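Block pads or soft fingers on the hand-held gripper?
Forum: Grippers and End Tools
Thread started 2020-01-03

dkatona
Hello all. I am building up a small bench for recording hand demonstrations, and before I print more parts I would like to hear from people who have used both styles of finger. At the moment I have the stiff block pads, printed in dark green, with two screw holes in the top of each. The other candidate is the soft ribbed finger from Rilleo, which bends around the object.

My tasks are simple: pick up small household things from a wooden table and put them in another place. I want to record 200 demonstrations with each finger type and then train the same policy on both sets, with the same settings. The camera sits on the tool itself and looks down past the fingers. 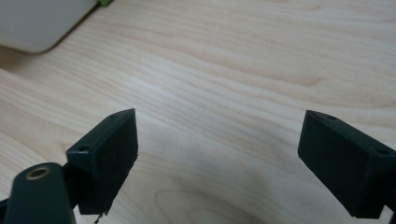

My main worry is how much of the view the pads take away. With blocks of this size, the lower part of every picture is mostly finger. The soft ones are thinner near the tip, but they are longer, so perhaps the result is the same. Has somebody measured this?

Dezső Katona

mudgway_bench
I went from soft to stiff last June and I would not go back. The soft finger changes its shape every time you squeeze, and on my arm the tip position was never quite where the controller believed it was. For flat objects it was very bad. A coin or a plastic card, forget it. With stiff pads you know where the tip is.

The part of the view you lose is not important in my opinion. The policy needs to see the finger anyway.

irenantal
I must disagree with mudgway_bench a little. It is true for flat objects. But for round things the soft finger forgives a lot of bad aim, and in hand demonstrations there is a lot of bad aim. We did 79 grasps of a plastic cup with each type. With the soft fingers we dropped it 2 times. With flat pads it was clearly worse, though I admit our pads had no rubber on the face, so the comparison is not fair.

Question to Dezső: do your pads have any covering on the inside? And how do you fix them to the bracket, with nuts or with inserts?

Irén Antal

dkatona
Thank you both. No covering at present, the face is plain print. I have silicone sheet here but I wanted first a result without it, so that I change only one thing at a time.

The bracket has a brass threaded insert, pressed in with a soldering iron. I had nuts in the first version and they turned in their pockets whenever I tightened the screw. Changing the fingers is now a short job, and this matters to me because I want to mix the two types through the day and not record all of one type first.

About the view: I agree the policy should see the fingers. My concern is the moment shortly before the grasp, when a small object comes between the pads and is partly hidden by one of them. To have something to compare with, I also record the bare table with the jaws wide open and no object between them.

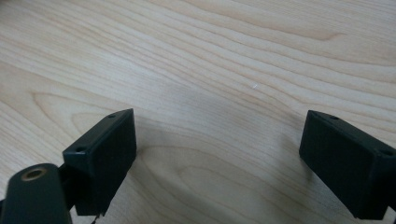
I will do the same with the soft fingers from the same tool position, as near as I can hold it by hand. Then I can mark the finger area in both pictures and give you a percentage. I think it will be more useful than my guess.

kaltville_k
A warning about pale wood. If your table has strong grain, the tracking may be happy with it, which is good, but then you move to a plain white bench and everything gets worse. We blamed our fingers for a month and it was the table. Put a cloth or a printed mat under half of your recordings.

Also, dark fingers on a light table are very easy to segment. If you compare them with translucent soft fingers, you are comparing color also. Print the soft ones in the same filament or the test tells you nothing.

mudgway_bench
"Tells you nothing" is too strong. If he buys the soft finger as it is sold, then he should test it as it is sold. What use is a result for a finger that he will not mount?

kaltville_k
It depends on what he wants to know. If the question is which one to buy, fine, you are right. If the question is which shape is better, then the color must be equal. These are separate questions and people on this forum mix them all the time.

irenantal
Both are reasonable. I would print one pair of soft fingers in the dark green and run a smaller set with them, maybe a quarter of the demonstrations. If the result is close to the normal soft pair, color is not a problem and you can stop there.

One more thing, please check the width of the opening. Our soft fingers lost a noticeable part of the stroke because of their thick base, and the cup which went easily between the flat pads had to be approached very exactly.

dkatona
I did not think about the stroke, thank you. I will measure the opening with both.

For the color I take Irén's proposal. It costs me one night of printing, if the flexible filament behaves, which in my printer it does not always. The mat is also a good idea. A friend in Uston has one with a random pattern and I can borrow it next week.

I will write the numbers in this thread, also if they are boring.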